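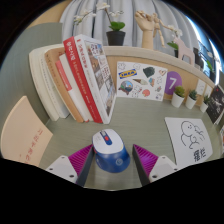 Figure 1. Hand-held gripper at the mouse, desk station 7. Left fingertip close to the shell, gap on the right side.

Progress report: maintenance and setup of the hand-held gripper tool, Cuvmont desk station
To: Anca Pop, Panholm
From: Rostyslav Harasym, Tudose workshop
Date: 19/01/2019

1. Scope

This report covers the work done on the hand-held gripper since the last payment stage. The work falls under item 3 of the agreement (upkeep and repeatability of the tool). Software changes are reported separately by Nhàn Cao and are mentioned only where they affect the hardware.

2. State of the tool

The tool is in service. Both fingers were taken off, cleaned and refitted. The ribbed sections were checked for tears at the base of each rib by flexing them by hand under a bench lamp. One rib on the old right finger had split, and that finger was replaced from stock. The left finger is the original.

The flat contact strips on the inner sides were replaced as a pair. Mixing a new strip with a worn one gave uneven grip on smooth objects, and we no longer do it. The old strips were glazed along the front half, where most contacts take place. New strips are wiped with alcohol before fitting and left under a clamp overnight.

The mounting brackets were kept. Two screws on the left bracket had backed out and were refitted with medium thread locker. The torque setting is unchanged. Witness marks have been added to the rear screws so that the operator can check them without a driver.

3. Centering

The main open fault at the last report was off-center closing. With the fingers brought together slowly, the left one reached the object first and pushed it to the right before the grip closed. Light objects slid. A computer mouse was the worst case in the set, with its smooth shell and low profile.

Two causes were found. The first was play in the linkage pin on the right side, which has been cured with a new pin and bushing. The second is in how the tool is held. Operators tend to bring the wrist in from one side, and Figure 1 is typical: the left tip is nearly on the mouse while the right still has clear desk beside it. A centered linkage does not correct for this. The setup sheet now tells the operator to stop short of the object, even up the two gaps by eye, and then close.

After the pin was changed, the tool was cycled 500 times on the bench with no load. Play at the pin was measured before and after and had not changed. A further 100 closings were made on the mouse at the desk station. In 3 of these the mouse moved before both fingers were in contact. All three were logged as approach errors by the operator, Anderson Damasceno. I have looked at the recordings and agree with two of them. The remaining one is unclear and has been left open.

4. Camera on the tool

The camera mount was reseated after the finger change. The check is simple: both fingertips must be in view with the tool open, and they must appear as near mirror images. If one finger shows more of its inner face than the other, the mount is loosened and turned until they match. The lens is wiped at the start of every session.

The dark border at the corners of the view is accepted. The lower edge cuts across the brackets, so the front of the desk is lost, and objects should be placed beyond the fingertips when a session starts. Moving the camera back would recover some of this area but needs a longer arm, and the added weight at the wrist was not liked in the trial at Pratstead.

5. Routine checks now in use

Start of session: lens, witness marks, strip surface, one full open and close.
Every 20 sessions: fingers off, ribs flexed and inspected, pin play measured.
On any drop of the tool: all of the above, plus the camera check in section 4.

The log is kept with the tool. Entries without initials are sent back.

6. Spares

One left finger and two pairs of contact strips are in stock. There is no right finger in stock following the replacement. An order has been placed with Ragnvald Westerberg at Pratstead and delivery is expected before the end of the quarter. Until it arrives, a split on the right side would stop the station. We ask that the spares line be raised to cover one extra finger per side. A quotation is attached to the cost sheet.

7. Open items

Unclear closing from section 3: recording to be reviewed again by Nhàn Cao.
Strip life: no figure yet. The present pair will be left on until glazing is visible, and the session count will be given in the April report.
Bracket screws: to be reviewed at the next finger removal. If the witness marks have shifted, the brackets will be drilled for a larger screw.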